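The Small Tyranny of the Bathroom Vanity

Shares 213 | Comments 15

There was a time when a vanity was a sin, and then it was a table with a mirror where somebody's aunt kept her powder. Now it is a cupboard with a hole in the top, and we are expected to have opinions about it. I have been collecting mine since November, when the pedestal basin in my own bathroom developed a lean and I was told, by a man sucking his teeth, that nobody fits pedestals any more unless asked.

I went to look at some. The Davlow showroom is on a retail park between a carpet warehouse and a place that sells hot tubs, and it stocks, according to the sign, over 1000 bathroom items, a figure I suspect includes the plugs. The vanities are at the back. Each is set up as if its owner has just stepped out to take a call from a yacht. There is one rolled towel, one pebble and one orchid. The taps shine. Not one of them has a toothbrush anywhere near it.

This is the trouble with the whole category. A vanity is sold as a piece of furniture and used as a shelf. My household has kept at various times on the rim of the basin: contact lens solution, a dog comb, three sorts of toothpaste (one of them for children who have since learned to drive), and a ceramic frog that was meant to hold a scouring pad and never did. The Kerr, at the cheaper end of the showroom, has a rim behind the basin that would just about take the frog. The Driser, which costs a good deal more, has no rim to speak of. It has a "waterfall edge", from which everything you own will in due course fall.

I asked about this and was shown a drawer. The drawer is always the answer. The drawer in the Driser has a U-shaped bite taken out of the middle to make room for the pipe, so what you get is two narrow trenches, one for him and one for her, and a draught. I put my hand in up to the wrist and could think of nothing I owned that was that shape.

Then there is the matter of depth. Modern basins have been getting shallower for years, I assume to save on whatever they are made of, and some of those I saw were closer to a plate. You can wash your hands in a plate if you keep the tap low and your ambitions lower. You cannot wash a jumper in one, and filling a kettle is out of the question, though I accept that a person filling a kettle in the bathroom has other problems.

What I wanted, I decided on the bus home, was to see one with the clutter already on it and somebody about to go at it with a cloth. A vanity ought to be judged at the moment of wiping.
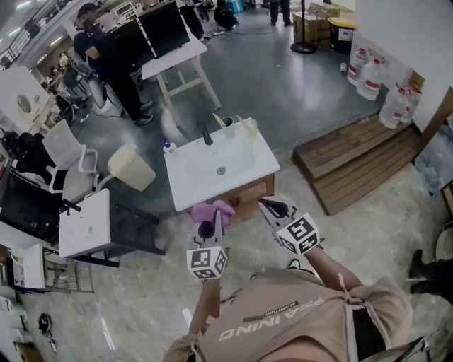
Vol. 15, No. 6 | p. 176

Now that is more like it. Two cups behind the tap, one pale green and one clear, and a toothbrush leaning out of the green one at the angle toothbrushes always find. A small white bottle with a blue cap has been sent to stand in the corner. The top is glossy and white, the tap is black, and the pink cloth has got as far as the front of the cabinet, which is the bit most of us never do.

I have strong feelings about black taps. They look marvellous for a week. After that they show every drop in my part of the country, where the water is mostly chalk, and you find yourself polishing the thing at night in your dressing gown. Chrome at least lets you get away with it until visitors come. A black tap over a chrome drain seems to me a sensible truce, with the drama up where guests can see it and the grime going down something forgiving.

Cups are a weaker idea. Any cup with a toothbrush in it will grow a layer at the bottom that is best not discussed, and two cups will grow two layers. Trutulico makes a wall-mounted holder that drains, and I bought one, and it is still in its box because putting it up means drilling a tile. The frog has been pressed into service meanwhile.

As for the pedestal, it went on 6th March. I bought the Kerr. It has a shallow basin, a wood-effect front and a rim wide enough for four small objects, and there are seven on it already.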